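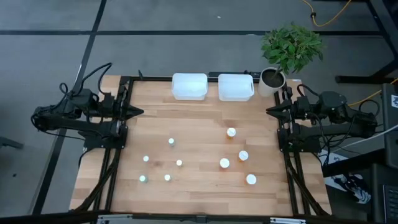
Two-arm sort, small bottles on the left, orange ones on the right, both bins empty

**Left arm keeps closing early on the small bottles, right arm is fine??**

posted by **Nhi Cù**, 27th February

Ok so quick background. Student project, four of us, robotics elective at Amumthorpe. The task is a two-arm sort: left arm does the small bottles, right arm does the orange pill bottles, each into its own bin. We train from demos we record ourselves by teleop. We have 200 demos so far. 50 of those are from November, before we moved the bins, the rest are newer.

Problem is the left side. Right arm picks an orange bottle nearly every time. Left arm goes to the correct bottle, comes down, and closes a bit too soon, so the tips pinch the cap and the bottle squirts away. Or it shuts over nothing and then carries the nothing to the bin very carefully and opens. Infuriating to watch.

Stuff tried already:

- recalibrated the left gripper twice
- swapped the left and right wrist camera cables (no change, swapped back)
- trained longer, 2845 steps past where the loss went flat. no change, maybe worse
- slower playback. Closes early, only slower

We're using the Steken gripper settings that came with the class kit, haven't touched them. Demo day is 7 days off and the write-up is due same morning. Is this data or hardware? Partner says hardware. I think data but can't prove it.

Also side thing, do we have to throw out the November demos?

---

**Tatu Rugemalira**

Data, almost certainly. Had the same thing last year in the Hurkard challenge, with little paint pots.

Look at how your people drive. When I went back thru our recordings, everyone started squeezing the trigger while the arm was still coming down. Works fine for a human, you see it and correct. On a fat bottle it doesn't matter, there's something between the fingers either way. On a small one the model learns "close while descending" and it's closed before it gets there. Fits what you have, big ones ok, small ones not.

What to do, in this order:

1. Play back 10 left arm demos and watch only the gripper value against height. If it starts dropping before the arm stops, that's it.
2. Record new left arm demos with a dead stop. Go down, stop, count one, close, stop, lift. Feels dumb. Do it anyway.
3. Have ONE person record them. Mixed styles hurt us more than having fewer demos.
4. Start from different spots. If the small bottles always sit in the same patch it memorizes the patch.

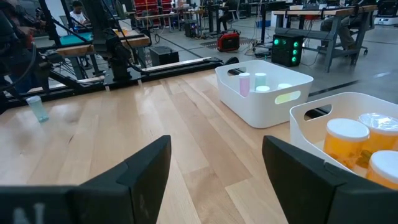

Vary what's already in the bins too. We recorded everything with empty bins and the first time there was stuff in one, the arm hesitated over it for ages and then dropped outside. So some runs starting empty, some half full, some with a few things of a totally different kind in there. Same for whatever else is lying on the table. A cup knocked over on its side is good, leave it, your judges are not going to tidy up for you.

November demos: if the bins moved, cut them. You can test it, train with and without, but with a week left I wouldn't spend the time. Cut them.

Don't touch the Steken settings yet. Change one thing, run it, write down the number. We changed three things in one night and never knew which one helped.

Oh and check the wrist view when the fingers are closed on a small bottle. If the fingers hide the whole bottle the model is guessing for the last bit. We tilted our camera a hair and it helped, but then you have to re-record everything so uh, maybe not this week.

---

**khổng_club**

could be hardware. ours had a loose screw in the finger and it did wierd things. tighten everthing first, takes five minutes

---

**Nhi Cù**

Screws checked, all tight, sorry.

Played back ten like Tatu said. Eight of them start closing before the arm stops, and six of those eight are mine. So. Partner is being very nice about it.

November ones are out of the training set. Re-recording left arm tomorrow with the stop and count thing, one driver (not me). Will mix up the bins. How many new demos before it's worth retraining, would 50 do it?

---

**Tatu Rugemalira**

50 is plenty to see a difference. Train on just those first, left arm only, before you mix them back in with the old ones. If it still closes early with clean demos then go bug the hardware people.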